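Murnwood Releases Narken Teaching Kit for Hand-Guided and Remote Robot Demonstrations

Toy kitchen tasks form the core of the first release, with recordings open to schools and small labs

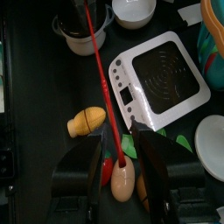
What is being released

Dec 27, 2024 - Murnwood today released Narken, a kit for teaching a robot arm a task by showing it. A person can take hold of the arm and move it through the job, or stand at a second, smaller arm and steer the first one from there. Either way, the joint positions and the view from a small camera at the wrist are saved together as one demonstration.

The release comes with 3000 recorded demonstrations. Of these, 1219 were made by hand guiding and the rest by remote control. All use play food and toy cookware on a dark tabletop, including a toy egg, a tomato, a corn cob, a pot and a cooktop with ring markings. The pieces are left scattered between recordings, so the arm does not learn a single fixed layout.

"We wanted objects people already know how to handle," said Dzifa Dankwa, who leads the Narken project at Murnwood. "An egg is a good test. It's smooth, it's rounded, and the fingers have to come in on both sides before they close. A new operator can see what went wrong and try again."

Two ways to show a task

Hand guiding needs no extra hardware. The operator presses a release button on the arm, moves it, and presses the button again to finish. It works well for short moves such as picking up one item and setting it on a plate.

Remote control takes longer to learn. In Murnwood's own trials, new operators needed 2 sessions before their recordings were good enough to keep. The method keeps hands and sleeves out of the camera view, and the wrist camera shows the arm's own fingers and whatever lies between them.

"The first thing I tell people is to slow down near the object," said Aba Agbeko, who trains operators at the Redby site. "Open the gripper wide, line it up, stop, then close. If you rush that part, the robot learns to rush it too."

Operators can mark a recording as good, poor or unfinished. Poor recordings stay in the set with their labels, and users can filter them out.

Availability

The Narken software and recordings can be downloaded from the Murnwood website at no charge for teaching and research. The leader arm and gripper are sold separately through Asante, which also handles repairs and spare finger plates.

Training will be held at Redby in February, in 4 groups. Each group will record its own demonstrations and leave with a copy. Places can be requested through the Murnwood training desk.

Press contact: Murnwood Communications, Redby office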